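Cajas grises para guardar piezas: cómo las ordeno en el taller

Empecé a escribir estos consejos en agosto, cuando mudé mi taller a un cuarto más pequeño. Soy Ruxandra Manole y el español es mi tercera lengua, así que pido paciencia con mis frases. Trabajo con bloques de colores, de los que uso para calzar, separar y probar medidas. Durante mucho tiempo los tuve en bolsas, y cada mañana perdía media hora buscando.

Elegir la caja

Prefiero una caja rectangular, grande y con las paredes inclinadas hacia dentro. Los bloques que se apoyan en la pared bajan hacia el fondo y se agarran mejor con la mano. La caja con tapa Pendach la probé un invierno y la regalé: la tapa siempre estaba en otro lugar.

Si tiene dos cajas, póngalas juntas sobre la mesa, una delante y otra detrás. En la de delante va lo que se usa hoy. En la otra va lo que espera su turno.

No llenar demasiado

Mi regla es que se vea el fondo. Con seis bloques largos, tres rojos y tres verdes oscuros, todavía queda bastante fondo libre y cada pieza se toma sin mover las otras. No hace falta ponerlos en fila. Uno puede quedar apoyado en la esquina y dos pueden estar paralelos junto a la pared divisoria, y el trabajo sigue igual.

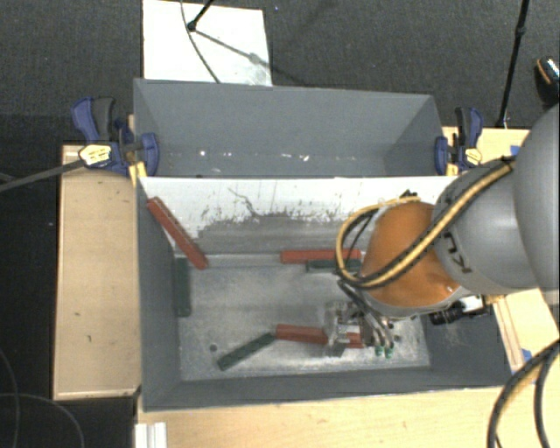

Limpiar el fondo

Un fondo de metal se raya, y contra esto no hay remedio. Las rayas claras no molestan. El polvo sí, porque pasa a los bloques y después a la mesa. Yo vacío la caja, paso un pincel seco por las esquinas y luego un trapo apenas húmedo. Para las manchas nubosas uso una cucharada de jabón neutro en 700 ml de agua templada. Seque enseguida con otro trapo.

Si el fondo tiene un agujero pequeño, no guarde tornillos finos en esa caja. Yo perdí 27 arandelas de esta manera — las encontré meses después, detrás del armario.

Retocar la pintura

La parte baja de las paredes se gasta primero por los golpes. Antes de pintar hay que quitar con lija fina los bordes levantados. Después doy dos manos delgadas del esmalte Jostalitz blanco y espero una noche entre las dos. Con casi 100 ml me alcanza para una pared divisoria por los dos lados.

Los colores

Conviene decidir para qué sirve cada color y escribirlo en un papel cerca de la mesa. En mi taller los rojos son para medir y los verdes para calzar. Mi papel ya está muy manchado, pero se lee.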